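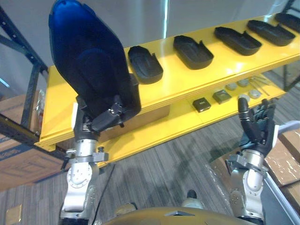 双臂机器人壳形件上架:课程项目报告
项目代号 Undden
分享 40 评论 6

一、题目和范围

本项目做的是一个搬运任务:把塑料箱里的壳形件取出来,竖着递到另一只手里,再平放到黄色双层架的上层,排成一排,开口朝上。机器人是一台带头部相机的双臂人形机,两只手都是多指手。整个搭建在 Plutgate 共享工坊完成,我们在那里有一块铺地毯的区域,可以连续用一个学期。

壳形件是黑色模塑件,边缘有一圈立起来的边,一侧有缺口。选它的原因是形状不对称,放反了能看出来,摔到地毯上也不会坏。表面比较光,从某些角度看会泛蓝,这一点后来给识别带来了麻烦,第四节会写。

分工如下。Satish Bhat 负责手部控制和标定,Senan Tully 负责任务脚本和数据记录,我负责相机、标注和这份报告。三个人都参加了现场操作。工坊的值班老师只管用电和场地,不参与技术内容。

任务范围在第二周缩小过一次。开题时写的是“取件、检查、分类、上架”,检查和分类后来都删掉了。保留下来的流程有四步:
1. 右手从箱中取件;
2. 在身体前方交接给左手;
3. 左手把件举到上层板上方,调整朝向;
4. 放下,松手,左手退回。

第二步原来没有。塑料箱放在机器人右侧,架子从左边斜着伸到正前方,左手伸过去取件时前臂会和右臂互相挡,所以改成右手取、左手放。改完以后单件时间变长了,碰撞停机明显减少。

二、场地布置

黄色架子有两层。上层用来放壳形件,下层放小零件:深色方块、灰色圆片和几根细杆。下层的东西不属于本任务,是后续课题要用的,我们决定让它们留在原位,当作背景干扰。最开始 Senan 主张全部清走,我主张留下,理由是清走以后训练出来的识别模块换个背景就不能用了。最后按留下的方案做。

架子没有和墙平行,是斜着放的。这个角度试了三次才定下来。和墙平行时,最远的位置左臂要完全伸直,手腕已经没有余量去转朝向。斜放以后近端离机器人很近,远端还是远,但伸手的方向顺了。代价是从头部相机看过去,远处的件比近处的小很多,排成一条斜线,标注时容易把最远两个的边界连在一起。

塑料箱直接放在地毯上。箱里除了壳形件还有用透明膜裹着的纸箱,作用是把底垫高。如果不垫,右手要伸到箱底,手指背面会刮到箱沿。试过泡沫块,太轻,取件时会跟着移动。纸箱够重,不会跑,缺点是透明膜反光。

地毯是灰色条纹的拼块,相邻两块纹路方向不同。它不影响手臂,对深度图有一点影响,条纹处偶尔有空洞。我们没有处理,因为任务里没有需要从地毯上拾取的东西。

架子和机器人之间的相对位置每天开工前要重新对一次。方法是用左手食指依次去碰架子前沿上的三个胶带点,读关节角,算出偏移。每次要十分钟左右,后来 Satish 写了脚本,只碰两个点,第三个点用相机估。脚本能用,但赶上有人挪过架子的那天误差偏大,我们又退回三点法。

三、硬件与手部调整

手是工坊的共用设备,控制程序用的是上一届同学留下的 Piretti,一个很小的关节指令库,只有位置模式和限流两个功能。我们没有换掉它,在上面加了三样东西:

手指闭合的先后顺序。壳形件的边比较薄,几个手指同时合上时,件会被先碰到的那根手指推歪。现在的顺序是拇指先到位,食指和中指跟上,其余两指最后。

交接时的松手条件。原来用固定延时,左手合上以后等一秒右手就松。左手没有夹稳的时候件会掉。现在看左手三个手指的电流,三个都高于阈值才允许右手松开,超过四秒还不满足就停下来等人处理。

手腕走线。左手腕外侧有一根黑色的细线,沿着前臂往下走。手腕转过一定角度以后线会绷紧,有一次把插头带松了,手指全部失力,件落在上层板上又滑到地上。之后在软件里把手腕这个方向的转角收小了,线也重新固定过,留出一段余量。

夹持点也改过。壳形件可以夹中间,也可以夹靠近下端的一侧。夹中间重心稳,但放下的时候手指压在件和板之间,抽不出来。夹下端一侧,件会往前倾,要多用一点力,好处是放下时上端先着板,手指从侧面退出。现在统一夹下端。

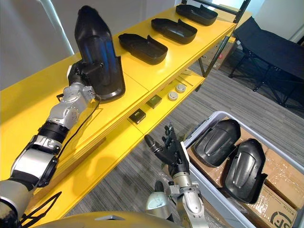
Paewai,10/12/26

这一天做的是全流程联调,三个人都在。上午先只跑左手,右手停在箱子旁边保持张开,等待指令。目的是确认左手把件竖着举在上层板上方的时候,架子上已经放好的件会不会被碰到。

联调前我们对“件之间要留多大间隔”有分歧。Satish 按手的宽度算,认为间隔至少要一个手掌。Senan 按架子长度算,认为这样放不满一排。实际跑下来,手是从上方和侧面进去的,占用的宽度比手掌小,间隔可以缩小。最后按架子长度平均分,位置写死在脚本里。

上午遇到两个问题。第一个是左手从上方落下时速度过快,件的边缘敲在板上会弹一下,落点偏出去。把最后一段下降速度降到原来的三分之一,问题消失。第二个是件落下后略有转动,转动方向总是一样的,查下来是拇指松开得太晚,带着件转。松手顺序改成拇指和食指同时。

下午加入右手。右手取件的成功率比左手放件差很多。箱里的件有时候互相搭着,上面那件是斜的,右手按竖直方向下去,手指尖会顶在件的拱面上。我们讨论了两种做法,一种是用相机估件的倾角,手跟着倾;另一种是先用手背把件拨平。第二种试了几次,件被拨到箱角里更难拿,放弃。第一种要等标注数据够了才能做,当天只能由人把件摆好。

所以当天记录里凡是右手取件的部分,都注明了“人工摆放”,不计入自动取件的结果。后面第五节的统计也按这个口径。

四、视觉部分

相机在头部,机器人低头时能同时看到架子、两只手和箱子的一部分。视野够用,问题在遮挡。左手举着件的时候,件离相机很近,会挡住架子近端的位置。也就是说,机器人最需要看落点的时候恰好看不到落点。

解决办法比较笨:举件之前先看一眼,把上层所有件的位置记下来,之后靠记下来的位置走,放完退手以后再看一眼,更新一次。这个办法的前提是中间没有人碰架子。我们在架子前的地毯上贴了提示条,运行时不允许跨过去。

识别模块是在课程提供的小型分割网络上微调的。类别有四个:件(在架上)、件(在手里)、件(在箱里)、手。下层的小零件不设类别,全部算背景。标注一共做了 1,522 帧,其中 552 帧留作测试,剩下的用于训练。标注由我和 Senan 分着做,测试部分两个人各标一遍,不一致的地方拿出来讨论。

不一致最多的地方有三处:

一是手指和件的交界。手是黑的,件也是黑的,光线稍暗时边界基本靠猜。后来约定以手指关节处的螺丝为准,从螺丝往外推手指的宽度。

二是反光。件的上端弯曲处会出现一条蓝色的亮边,在画面里看起来像另一种材料。早期的模型把亮边以上的部分切掉,件的长度估短了,左手夹持高度跟着算错。把亮边明显的帧单独挑出来多训了几轮,情况好转。我们也试过在灯下加柔光纸,有效果,但工坊的灯是公用的,隔壁区域的同学需要亮一点,纸当天就拆了。

三是箱里的透明膜。膜上的高光位置随头部转动而变,模型有时把高光旁边的暗处当成件。这个错误在测试里看着不多,现场影响却比较大,因为右手会真的伸过去抓一下空。

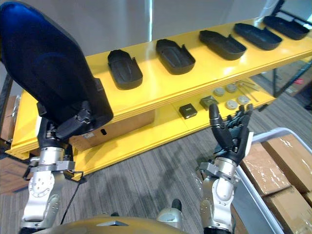 本节及以下阅读时间:5 分钟

关于朝向的判断,单独写一段。件的一侧有缺口,缺口朝哪边决定了放下时手腕要不要转半圈。近处的件缺口清楚,远处的几乎只剩几个像素。我们原来对每个件都做缺口检测,远处经常判反。后来想到,需要判断朝向的只有手里那一个,架上的件只需要知道位置。于是把缺口检测只用在“件(在手里)”这一类上,并且在交接前做,因为交接前件离相机的距离比较固定,背面也没有正对镜头。

举到架子上方以后再检测就不行了。那时候相机看到的是件的底面,缺口不一定在可见的一侧。

还有一个问题没有解决。右手张开停在身体前方时,有一部分画面被它占着,箱子正好在它旁边。模型偶尔把右手的手掌识别成件,置信度还不低。加了一条规则:根据关节角算出手应该在画面哪里,这个区域内的“件(在箱里)”一律不要。规则有用,但它依赖标定,标定不好的那天会把真的件也去掉。Satish 建议把手掌贴上有颜色的胶带,我没有同意,怕影响手指弯曲。这件事现在还是分开的两种意见,写在这里给下一组参考。

五、试验与结果

试验分两轮。第一轮只测放件:由人把件递到左手,左手完成举起、调整、放下。第二轮测交接加放件:件由人摆进右手,右手交接给左手,左手放下。自动取件单独做了少量尝试,没有列入正式结果。

每轮 40 次。判定标准在试验前写好:件平放在上层板上,缺口方向正确,没有碰动相邻的件,全程没有人工干预,四条全满足才算一次成功。中途停机由人按继续的,算失败。

第一轮成功 35 次。失败的五次里,三次是碰动了相邻的件,都发生在最远的位置;一次是缺口判反;一次是电流阈值没有达到,停机。

第二轮成功 27 次。失败的十三次里,八次发生在交接,包括六次超时停机和两次掉落;其余五次发生在放件,原因和第一轮相近。六次超时里有四次是同一个上午出现的,那天左手中指的电流读数一直偏低,下午重新上电以后恢复。我们没有把这四次剔除,因为试验前没有约定设备异常如何处理,事后剔除不合适。

最远位置的问题,我们看了关节记录,左臂在那里接近伸直,手腕只能用一个姿态,进手方向和近处不一样,手指外侧会扫到旁边。把架子再往机器人方向移一点可以改善,但近端又会贴着左肘。折中的办法是上层少放一个位置,第二轮之后我们就这样做了,没有来得及重新做一整轮试验。

六、安全和收工

急停有两个,一个在操作电脑旁,一个由站在架子外侧的人拿着。开机以后手臂活动范围内不进人。要取掉在地上的件,必须先按急停,再走过去。第一周有一次没有按,手臂当时是静止的,没有出事,之后这一条写进了操作表,每次开工前念一遍。

收工时的姿态也有讲究。直接断电,手臂会落下来,手可能砸在架子边上。现在的做法是先让两只手回到身体前方,手指朝上,手臂下垫好支撑再断电。 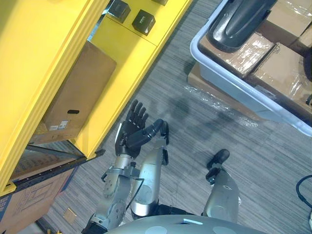 头部在收工前还要再往下、往两边各看一次,把架子侧面、地面和箱子的样子各存一张。这个习惯是查故障的时候养成的:有两次第二天早上标定对不上,翻前一天的记录才知道箱子挪过位置。低头角度大的时候机器人自己的脚也会进到画面里,脚的位置可以顺便用来核对底座有没有移动,比看地毯拼缝方便。

地面的整理我们做得不够好。包装纸箱和拆下来的塑料膜常常留在地毯上,线也有一段是直接走在地毯上的。中期检查时老师指出过,要求线走边、膜当天清。线后来用胶带压了一部分,剩下的一段因为要跟着电脑移动,没有固定。

七、费用

课程给每组的额度是 2,000 元。机器人、手和架子都是工坊的,不算在里面。钱主要花在备用线缆、胶带、垫高用的材料和一个用来存数据的硬盘上。打印过几版手指垫,软的那一版夹件不打滑,但两天就磨破,硬的那一版和没有差不多,最后都没有用,材料费照记。没有超支,明细在附表一。

八、没有做完的部分

自动取件。倾角估计的代码写了,离线看结果还可以,在机器人上只跑过几次,次数太少,不下结论。要继续做的话,建议先换掉箱里裹膜的纸箱,改用不反光的垫块,重量要够。

最远位置的进手方向。可以考虑让躯干先转一点再伸手,目前的程序里躯干是锁住的。解锁以后标定要重做,Satish 估计要两周。

交接超时以后的自动重试。现在一律停下等人。Senan 写过一版重试,右手不松,左手松开再夹一次,仿真里没有问题,没有上机。

数据和脚本放在工坊服务器的 Undden 目录下,按日期分文件夹,标注文件和图像同名。Piretti 的改动在单独的分支里,没有合并回去,下一组使用前请先看目录里的说明文件,里面写了电流阈值对应的是哪一只手,左右不能互换。

最后更新:12月
评论 6 收藏 9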